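Drawing for Beginners, Plollenside Evening Classes
Tutor: Minoru Nishimura
Notes for Week 4: Overlap, gaps and the shapes in between

Welcome back, everyone, and thank you for putting up with the heating last Tuesday. These notes cover what we talked about in the first hour, with a few things I meant to say and forgot, so do have a read even if you were there.

Why we start with overlap

When I was learning to draw I worried terribly about perspective. I had a book full of vanishing points and I ruled lines all over my paper, and my drawings still looked as flat as a tea tray. What helped in the end was a much older and simpler idea. If one thing covers part of another, we read the first thing as nearer. Small children work this out for themselves, usually at about the age when they stop lining everything up along the bottom of the page.

You can try it with two circles. Draw them side by side and they could be anywhere – two plates on a wall, two moons, whatever you like. Now draw one complete circle and tuck the second behind it, leaving out the part that would be hidden, and straight away you have a front and a back. You haven't shaded anything or changed the size of anything, and yet there's room on the paper that wasn't there before.

The place to take care is where the two outlines meet. The front edge carries on as if nothing had happened, and the back edge simply stops against it. We call this a T-junction, and you'll see why if you look at the shape the lines make. Most of the muddle I see in beginners' drawings comes from T-junctions that don't quite touch, or that overshoot, or that happen exactly at a corner so you can't tell which edge belongs to which object. That last one is called a false attachment or a tangent. If you find one, move your head a few inches and it will usually sort itself out.

Looking through things

Last week we drew the spaces around a chair, and several of you said it was the first chair you'd ever drawn that you could imagine sitting on, which pleased me no end. The spaces between the legs are what we call negative shapes. They're easier to draw truthfully than the legs themselves, as we have no fixed idea in our heads of what they ought to look like. A chair leg we think we know. The lopsided four-sided patch of carpet beside it we have to look at.

An enclosed gap goes one step further. Think of the handle of a mug, the loop of a pair of scissors, or the space inside somebody's bent elbow when they have a hand on their hip. The gap has a hard edge all the way round, and whatever is behind must carry on through it. If there's a striped tablecloth behind the mug, the stripes inside the handle have to line up with the stripes outside. Draw the stripes lightly right across the page first, then put the mug on top and rub out what it hides. It feels like wasted effort, I know! It saves a lot of bother.

A patterned background is a great help with this, and I'd suggest you look for one when you set things up at home. Tiles, checks, a colander, a cane chair seat, a sheet of pegboard from the shed, anything with a regular beat to it.
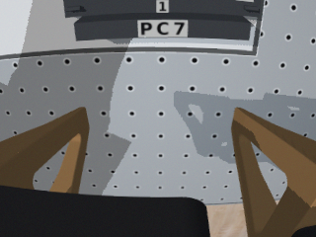 Fig. 2. Computer render. The perforated grey surface carries on behind both triangular gaps.

For homework

Please make three drawings before we meet again, spending no more than 20 minutes on each. Pencil is fine, and so is biro if you're feeling brave.

First, two pieces of fruit, one partly in front of the other. Outline only, no shading.

Second, something with a handle on a patterned cloth or a sheet of newspaper. Begin with the gap inside the handle and work outwards from there.

Third, a view through something: a garden gate, the banisters, the back of a chair. Decide before you start which is the nearer layer and press a little harder for that one. A heavier line comes forward, as we saw with the bottles.

Bring all three, including the one you dislike. We'll pin them up at the start and look for T-junctions together before the kettle goes on.

Next week we move on to ellipses, so if you have a jam jar with a nice plain rim, please put it in your bag. Clean, if possible, and without the label.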